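Teaching two arms to join a hose, a thread
by Jolanta Bielecka
August 2025
7 min read

I want to write down what I learned about showing a robot a task by remote control. I am not an engineer, I am the person who does the showing. 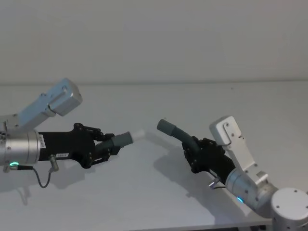

When you teach a task with two arms, the most difficult thing for a beginner is to decide which hand is the boss. In my daily life I never think about this. I open a jar and both hands know. But at the controls you must choose, and you must choose the same in every demonstration, or the model learns two different habits and mixes them. For the hose task we decided that the left arm brings the piece with the white rounded tip and the right arm brings the open end of the bent hose. I stop both when they are at the same height with a short gap between, and I only start the joining after that.

2/ This stop before joining was my first big lesson. I used to go straight in, because my hands wanted to finish. Wanpen Sombatkul, who trained me, looked at my first recordings and said: "You are arriving and correcting in the same moment. The robot can't see which is which." So now I arrive, I wait for one breath, I correct, I join.

3/ One breath is enough. If you wait too long, the robot learns to wait too. Our first model stood in front of the gap like a person who forgot why he came to the kitchen.

4/ We do two kinds of showing at Dellby. In the first kind you hold the arm itself and lead it with your hand. In the second kind you sit at a distance with two controllers and the arms copy you. I prefer the first for simple paths and the second for anything with two arms. You can't hold two arms well and also close two grippers, I tried it.

5/ The problem with the controllers is that I don't feel the hose. When I push a tube onto a fitting at home, my fingers tell me it is too much to one side. At the controls I have only my eyes. So I had to learn what "too much to one side" looks like. For me it is the moment when the hose starts to bend more but the end does not move forward.

6/ If you see this, please don't push. Go back a little, turn the wrist, come again. And keep it in the recording! I deleted these for a long time because I was ashamed of them. Bogdan found that the model trained only on my clean ones did not know what to do after a bad touch.

7/ Yes, Bogdan Bielecka is my brother. We argue about the recordings at dinner also.

8/ Some numbers, because people asked me. We kept 2,875 demonstrations of the hose task. One good session for me is 50. After that my shoulders go up and my movements become short and angry, and you can see it in the curves. I don't believe a person who says he can do 235 in one day with the same quality. I did 235 one time, in December, and we threw away most of them.

9/ How to hold a soft part. If the gripper takes the hose far from the end, the end swings and you chase it. If it takes it too near, the fingers hit the other piece before the hose is on. I look for a place in between, and I try to vary it a little from one demonstration to the next. The robot will not always pick it up perfectly either.

10/ A bent hose is more difficult than a straight one, and I want to say why. With a straight one, you turn the wrist and the end stays more or less in place. With a bent one, the same turn sends the end on a big circle. In the first week I turned the wrist to fix the angle and lost the height, then I fixed the height and lost the angle. Estrella Bautista gave me an exercise for this: hold the hose, turn the wrist, and move the arm so that the open end stays at one point in the air. I did it ten minutes every morning, without any second part. Boring, and the best exercise I know.

11/ Keep the table simple in the beginning. Later we add other objects and change the lights, but a new operator should look only at the two ends and nothing else. I also learned to use the shadows. When I can't judge which arm is higher, I move one a little down and watch its shadow on the table.

12/ About speed. Everybody wants to be fast. The Prorell people visited us from Riihimäki and asked why our demonstrations are so slow. They are slow near the contact and quick everywhere else, and I think this is how a person works also. You don't carry a cup across the room at the same speed you put it on the saucer.

13/ What I still do badly: the release. I open both grippers together, out of habit. It is better to open one, look, and then open the other. In my last session I forgot it 4 times.

14/ Wiesława Nowicki from Zomberg wrote to me and asked if a person needs to play video games to be good at this. I never played. Our best operator before me was sewing curtains for many years. I think what helps is to be used to doing a small thing again without getting bored of it.

15/ Next month we start with the same task but the arms change roles, left holds the hose and right brings the tip. I expect to feel like a beginner again for some days. I will write here how it goes - also if it goes badly.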